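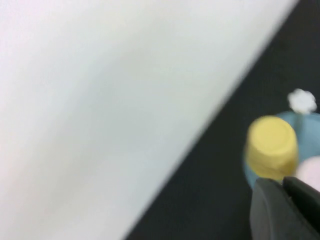
Trurnis 공동 작업실, 종이 제본 강좌 참가자 모집

안녕하세요. 저는 Trurnis에서 제본 강좌를 맡고 있는 Marisol Villalobos입니다. 한국어로 이런 공고를 쓰는 것은 두 번째입니다. 표현이 어색한 곳이 있으면 너그럽게 읽어 주시기 바랍니다.

저희 작업실은 4월에 시작하는 손 제본 강좌의 참가자 10명을 찾고 있습니다. 강좌는 모두 여섯 번이고, 한 번에 세 시간씩 진행합니다. 제본을 처음 배우는 분을 위한 내용이며, 전에 책을 만들어 본 경험은 필요하지 않습니다. 지난 강좌에 참가하신 분도 다시 신청하실 수 있지만, 자리가 부족할 때에는 처음 오시는 분께 먼저 드립니다.

배우는 내용

첫 시간에는 종이의 결을 알아보는 방법과 접는 방법을 연습합니다. 많은 분이 이 시간을 지루할 것으로 생각하시는데, 결을 틀리게 잡은 책은 나중에 잘 펴지지 않고 표지가 휘어집니다. 그래서 저는 이 부분을 천천히 가르치고 싶습니다.

두 번째와 세 번째 시간에는 실로 꿰매는 제본을 합니다. 먼저 구멍 세 개로 엮는 얇은 공책을 만들고, 그다음에 여러 묶음을 사슬뜨기로 연결합니다. 바늘은 끝이 둥근 것을 쓰고, 실은 밀랍을 입힌 아마실을 씁니다.

네 번째 시간부터는 Gangadharan Venkataraman 선생님이 함께 오십니다. 선생님은 오랫동안 도서관에서 낡은 책을 고치는 일을 하셨고, 책등을 둥글게 다듬는 법과 천 표지를 씌우는 법을 가르쳐 주십니다. 선생님의 수업은 영어로 진행되며 제가 한국어로 통역합니다. 제 통역이 완벽하지는 않으므로 중요한 용어는 인쇄물로도 드리겠습니다.

다섯 번째 시간에는 면지를 붙이고 책을 누름틀에 넣습니다. 마지막 시간에는 각자 만든 책을 완성하고, 원하시는 분은 표지에 제목을 찍습니다. 활자는 로마자와 숫자만 있습니다. 한글 활자는 아직 준비하지 못했습니다.

이런 분을 기다립니다

만 18세 이상이고 여섯 번을 모두 나오실 수 있는 분이면 좋겠습니다. 한 번 빠지신 분은 다음 시간 전에 와서 보충하실 수 있습니다. 두 번 이상 빠지시면 책을 완성하기가 어렵습니다. 칼과 송곳을 사용하는 수업이므로 손에 불편이 있으신 분은 신청서에 미리 적어 주십시오. 도구를 바꾸거나 제가 옆에서 도와드리는 방법을 같이 찾겠습니다.

왼손을 쓰시는 분도 신청서에 표시해 주십시오. 왼손용 가위는 두 개가 있습니다.

비용과 재료

수강료는 없습니다. 이번 강좌는 Zavala 문화기금의 지원을 받습니다. 다만 재료비 29유로는 참가자가 부담합니다. 종이, 실, 표지용 판지, 천, 풀이 여기에 포함됩니다. 재료비는 첫 시간에 현금으로 내시면 됩니다. 재료비를 내기 어려운 사정이 있으면 저에게 따로 말씀해 주십시오. 다른 참가자에게는 알리지 않습니다.

칼, 자, 송곳, 본폴더, 누름틀은 작업실의 것을 쓰시면 됩니다. 앞치마는 가져오십시오. 풀이 묻으면 잘 지워지지 않는 옷도 있습니다.

장소

수업은 Jistalell 건물 412호에서 합니다. 승강기가 있고, 휠체어로 들어오실 수 있습니다. 정문은 저녁에 잠기기 때문에 늦으시는 분은 Tronov 서점 쪽의 옆문으로 들어오셔서 벨을 눌러 주십시오. 건물 앞에는 주차할 곳이 없습니다. 자전거는 안마당에 세우실 수 있습니다.

수업 중간에 차를 마시는 시간이 15분 있습니다. 작업대 위에는 음료를 올려놓을 수 없으니 복도의 탁자를 이용해 주십시오.

신청 방법

신청서는 작업실 입구와 Tronov 서점 계산대에 있습니다. 이름, 연락처, 그리고 어떤 책을 만들고 싶은지를 세 문장에서 다섯 문장 정도로 써 주십시오. 글을 잘 쓰실 필요는 없습니다. 일기장, 요리 공책, 할머니의 편지를 묶은 책처럼 만들고 싶은 것이 있으면 그대로 적으시면 됩니다. 아직 정하지 못하셨으면 그렇게 쓰셔도 괜찮습니다. 한국어, 영어, 스페인어로 쓰실 수 있습니다.

다 쓰신 신청서는 412호 문 옆의 우편함에 넣어 주십시오. 접수는 2019년 2월 말까지 받습니다. 신청하신 분이 자리보다 많으면 추첨을 하고, 결과는 모든 분께 전화나 문자로 알려 드립니다. 추첨에서 빠지신 분은 대기자 명단에 올려 드리며, 원하지 않으시면 명단에서 빼 드립니다.

수업 날짜와 시간은 참가자가 정해진 후에 안내해 드립니다. 저녁반을 생각하고 있으나, 낮에만 오실 수 있는 분이 많으면 바꿀 수 있습니다. 신청서 아래쪽에 가능한 시간을 모두 표시해 주십시오.

Trurnis 공동 작업실
담당 Marisol Villalobos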